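Which town is the seat of Breltia district?

Teresa Abreu
My old atlas says Skukgate, but the road signs say Baidoo. Which is right?

Annick Aubert
Baidoo. The offices moved there in February, 17 kilometers down the valley. Skukgate is still the larger town and kept the court.

prurnetti15
skukgate i think

Teresa Abreu
Thanks, Annick. I'm staying in Skukgate for 2 nights and need a land record, so I'll take the bus down to Baidoo.
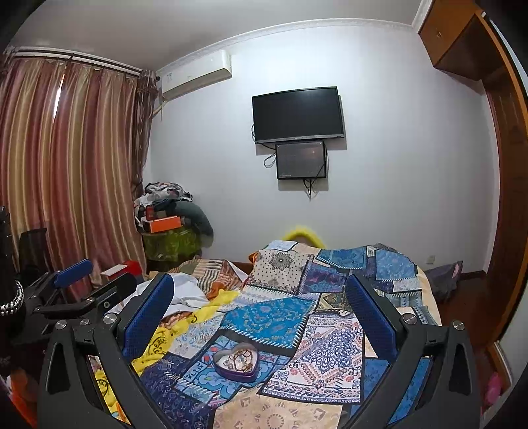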